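Lultau Crag Notes

A README for my pile of climbing route data, second release
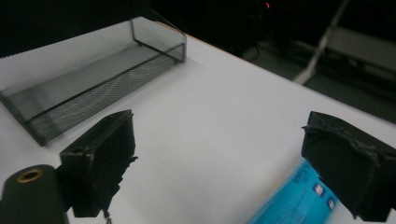
Skurnley wrote in to ask why the grades in the first release didn't match the ones in the old paper guide, and whether I'd just made them up. Fair question! I didn't make them up, but I did convert them badly, and the long answer is further down under Grades.

What's in it

The set covers 308 routes on the crags along the Lultau valley, plus 2,629 ascent notes, which are the short comments people leave after climbing something. It's all single-pitch rock, nearly all of it sport, with a handful of trad cracks at the left end of Brostadix that I couldn't bring myself to leave out (they're my favorite things in the whole valley). There's no bouldering and no ice. I do have a folder of boulder problems, but half of them are named after sandwiches and I can't tell which rock is which anymore.

You get two files. routes.csv has one line per route. notes.csv has one line per ascent note, and it points back to the route through route_id.

Columns in routes.csv

route_id: a plain number that never gets reused, even when a route falls down
name: as painted at the base or as the first climbers told it
sector: one of 17 sectors, spelled the way locals spell them
grade: Yosemite decimal, like 5.9 or 5.10c
length_ft: to the anchor, from wherever you'd normally stand to belay
bolts: blank for the trad lines
faces: compass direction, handy if you hate climbing in the sun as much as I do
status: open, closed, or unsure

Columns in notes.csv

note_id and route_id: you know what these are
month: month only, I dropped the day and the year
style: onsight, flash, redpoint, toprope, or fell_off_a_lot
text: the comment itself, typos and all

Grades

The old paper guide used French grades. For the first release I ran everything through a conversion table I found online and called it a day, and that table rounded up, so half the valley got harder overnight. The slabs came out worst. For this release I threw the table away and went by what people wrote in their notes, with the paper guide as a tie breaker. If a route has only one or two notes I left the guide's grade in and converted it by hand. Expect those to be off by a letter either way, and please don't pick your first lead from one of them.

Where it came from

Most of the notes were copied out of the logbooks that used to live in a tin at the parking lot. The rest came in through a web form I put up one June when the tin started letting in rain. Everybody who used the form ticked a box saying their comment could be shared. For the logbooks I took out names, phone numbers, and one fairly long love letter.

Known problems

The Hà sector was typed in by two different people, one with the accent and one without. I've merged them under Hà, but if your software chokes on the accent, open the file as UTF-8 and it should behave.

Bolt counts on the upper tier are old. Some of those lines have been rebolted and I haven't been back up there with a notebook. Bring a few more draws than the number says.

Lengths are mostly eyeballed off the rope, so tie a knot in the end. I mean it, every time, whatever this file says.

The status column goes stale fast. The ledges over the creek close when the birds are nesting and open again when the sign comes down, and the sign always wins over a spreadsheet.

Also, the notes lean heavily toward easy stuff close to the parking. There's a wonderful long face at the far end with hardly a word written about it, probably down to the walk in, so don't go training a route recommender on this and then wonder why it sends everybody to the same warm-up.

Using it

Do what you like with it, including in apps and printed topos. A mention of Lultau Crag Notes somewhere would be nice. Please don't put the removed names back in if you happen to recognize somebody's way of talking.

Fixes

Send corrections as a plain message with the route_id, what's wrong, and how you know. "I climbed it and it's a sandbag" counts as knowing. I go through them in the evenings, usually after 9 p.m., and slower in good weather for obvious reasons.

Still to do: the sun and shade times for Brostadix, and a proper check of the anchors on the slabs.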